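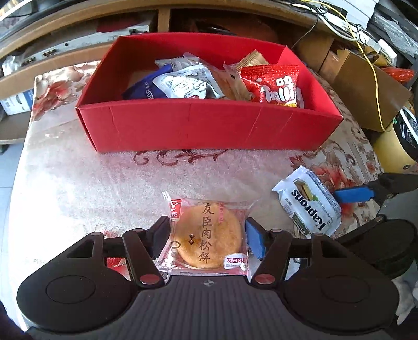 A morning of snack boxes at Plastholm

I'd been meaning to get along to one of the Plastholm visiting mornings for ages, and in October I finally bagged a place. They put together mixed boxes of sweets and snacks from all over, and twice a year they let people in to see how the boxes get filled. I expected a warehouse. What I got was a table with a flowery cloth on it, pinkish white with dark red scrolls, and I liked the place straight away!

The open red cardboard box in the middle was the one I kept going back to. There was a Trolli bag on the right with white lettering and polka dots, a silver foil packet, something gold-wrapped at the back, and a tan see-through snack bag in among it all. I'm nosy about other people's shopping at the best of times, so this was heaven.

Still out on the cloth was a meat floss cake, 友臣肉松饼 on the wrapper, round and golden in clear plastic. If you've never had meat floss, it's cooked meat teased out until it goes like fluff, a bit sweet and a bit salty. In a pastry! My brother pulled a face when I told him, but I've eaten these before and they go down very nicely with a cup of tea. The Kaprons wafers lying nearby were new to me, and the layers on the packet had me thinking about elevenses.

Rosalie Kuster took us round. She told us they sent out 1,038 boxes last year and are hoping for 2,000 this time, which sounds like a lot of wafers. The hard part, she said, is the order things go in. Anything crumbly wants to be near the top, soft bags of sweets go down the sides as padding, and you never put a pastry under a jar (she had a story about a jar of Jaltus plum jam that I won't repeat while anyone's eating).

We were a group of seven and the chat was half the fun. One couple had come over on the early bus from Mladenović Street and wanted to know if the boxes could be done without nuts. They can, but you have to ask when you order, and it takes a few days longer. Someone else asked about chocolate in hot weather and got a very firm no.

Tea was in the front room afterwards with a plate of Rultetti biscuits - almondy, hard as a brick until you dunk them, and then lovely. I had three. I also bought a small box to take home and managed to leave it shut until the bus stop.

If you fancy it, the tour takes 40 minutes plus tea, and you need to book ahead as the room is small. Wear a jumper, the hallway is freezing. The next one is 1/17/20 and I've already put my name down, this time with my brother, who is going to try a meat floss cake whether he likes it or not.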